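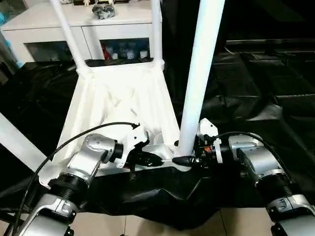
Yetunde Akande remarked, after she read our first draft, that a report about food waste in a student dormitory should begin with the kitchen and leave the theory for later. We followed her advice and changed the order of the sections.

## Where we worked

Our project took place in the Mollah residence, which has 64 residents and one shared kitchen on each floor. We asked everybody to take part, and 50 persons agreed. The others were away in October or did not want to weigh their food.

## How we collected the data

Every kitchen received a bucket with a lid and a kitchen scale. In the evening, at 9 p.m., one member of our group weighed the bucket and wrote the result in grams on a paper sheet. Peels, bones and coffee grounds went to a different bucket, and we do not include them in the results.

We also gave a short questionnaire with these topics:

- how often the person goes shopping
- whether he or she makes a list before
- which food is thrown away most often

We have got 19 complete questionnaires back. This is less than we hoped, so we use the answers only for explanation and we do not calculate percentages from them.

## Results

The largest amount for one evening was 2438 grams, on a Friday. Many residents travel home on this day and they clean their shelf in the refrigerator before they leave. Bread was the most common item, then cooked rice and salad leaves. Meat was almost never in the bucket.

In the questionnaires, several residents wrote that they buy big packages because the small ones cost nearly the same. One person wrote: "I know I will not finish the bread, but I buy it anyway."

## Problems

On the second floor the scale stopped working and we lost two evenings. We did not estimate the missing values. It is also possible that some residents threw food in their own room when they knew we are weighing.

## What we suggest

A shared shelf for leftover food should be placed near the door of each kitchen, and it should be emptied every Sunday. We also propose that the residence puts a freezer on the ground floor, mostly for bread.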